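Tollden Community Help
Home and Laundry > Folding and storage

How do I fold dark T-shirts so they fit in a drawstring sort of bag and don't come out like rags?

Asked by Lợi Ông
235 views

Hello all. I'm going away in September with just the one small rucksack, and I've been told (by my sister, who is usually right about luggage) that I should fold my shirts into strips and put them in a soft bag. Nearly everything I own is black or navy, so every crease and bit of fluff shows up. I've had three goes this evening at the dining table and each time the shirt has come out fatter at one end than the other, and then it won't lie flat with the rest. The bag itself is a plain dark fabric one with a gathered top. Do I start with the bag or the shirt? And does it matter which way up the print goes?

2 answers

Tài Khổng
Member, 3834 points

I do love a folding question! I've been packing this way for years and still get a fat end now and then, so please don't be put out by three goes.

Begin with the bag, even though it feels backwards. Lay it flat on the table before you touch a single shirt, take hold of both ends and give it a gentle pull so the body of it smooths out. Don't fret about the top, a gathered top will always wrinkle. What you're after is a good look at how long and how wide the flat part is, as that's the size your finished strip wants to be. If you have a cloth with squares on it, so much the better – you can count along the squares instead of hunting for a ruler.

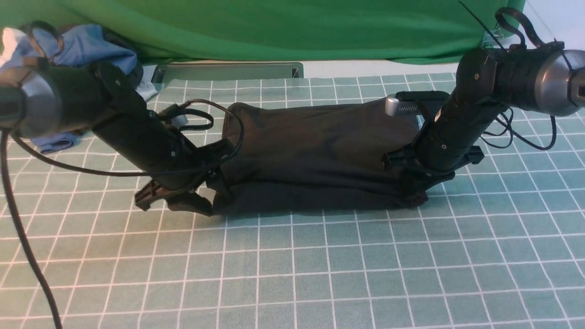

Dark fabric bag laid flat and held at both ends on the squared mat.

Now the shirt. Put it face down, smooth it from the middle outwards with the flat of your hand, and bring one side in towards the centre, sleeve and all. Then turn the sleeve back on itself so it doesn't poke out past the fold. Do the other side the same. Most fat ends are sleeves, in my experience, bunched up near the shoulder where you can't see them. I like the print to finish on the outside, purely so I can tell one black shirt from another at six in the morning, but the shirt won't mind either way. If the print is the thick rubbery kind, try to keep a hard fold from going straight across it.

The neck is worth a moment too. Leave the collar at one end and let it lie in its own curve. I used to tuck mine under to make a neat square and they all went wavy, and my poor old Getomitz running top never recovered.

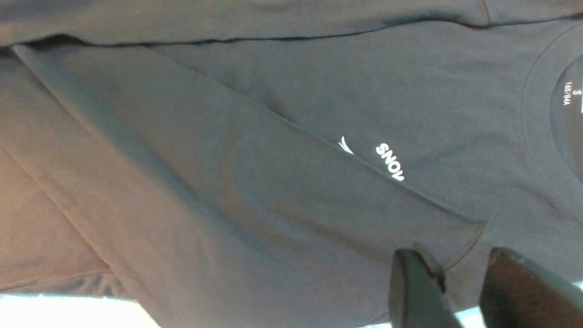
Should the shirt be ironed before it's folded?
A quick smooth by hand is enough for ordinary cotton, so long as it's fully dry, though a steam won't hurt if it has been sitting in the basket.

Once both sides are in, you should have a long strip with the collar at one end and the hem at the other. Leave it flat on the table for a minute and run your palm along it, then look at it from the side, down at table height, which tells you far more than looking from above. 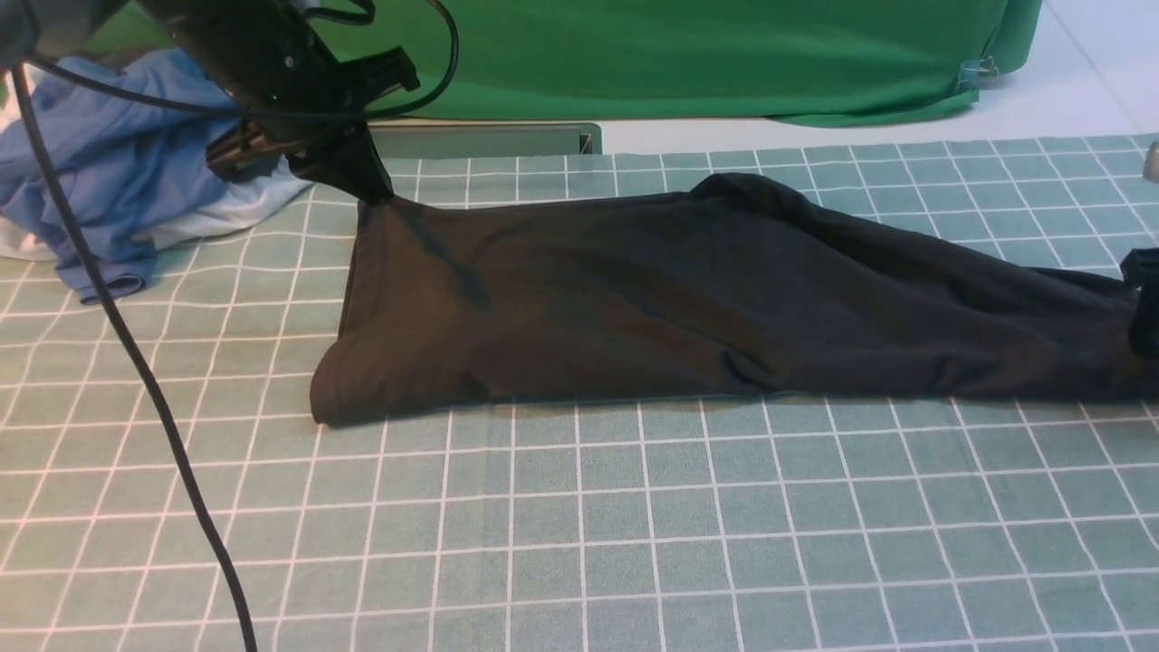

Lumps at the ends are the thing to put right before you go any further. Pick up a corner, let the layers underneath drop, and lay it down again, working on one end and then the other. Some bulk is only to be expected: the squared-off left end on the grid cloth is clearly thicker, with the layers stacked up, while towards the right the strip narrows and goes into softer bunches. A strip like that wants a little tug lengthways and a pat along the top edge, and then it can be folded in half or rolled, whichever suits your bag. I roll, starting from the collar, but my husband folds and we've agreed to leave it there.

Phan
Member, 19 points

just roll them. I never bother measuring. For fluff get a Trastar roller, the small one goes in a side pocket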